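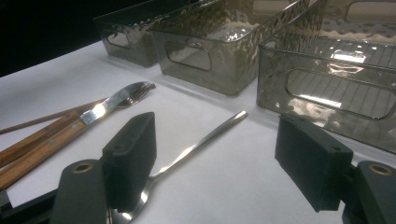 By Rewi Gondau

My opinion is simple: the person who shows a task to a robot should be paid and trained as a teacher. At Clomuda, where I work, we teach cutlery sorting with a hand-held gripper. You close the two fingers on a spoon, you carry it to a bin, you open. After 50 repetitions your wrist becomes lazy, and the laziness goes into the data.

Many managers want only a bigger number. They ask for 800 demonstrations and they are happy when they get them. I would prefer 206 made with attention. A spoon lying alone is easy. A knife and a fork with their handles crossed ask for a decision, and the robot can learn this decision only from a person who was awake when making it.

Some colleagues in Ukgate say remote control is better, as the operator can sit. I tried it in July. Sitting is nice, but I lost the feeling of the weight, and I gripped everything too hard – even a teaspoon.

So let people stop after 20 minutes. Let them throw away a bad demonstration without asking permission. It costs very little, and I would start with it tomorrow.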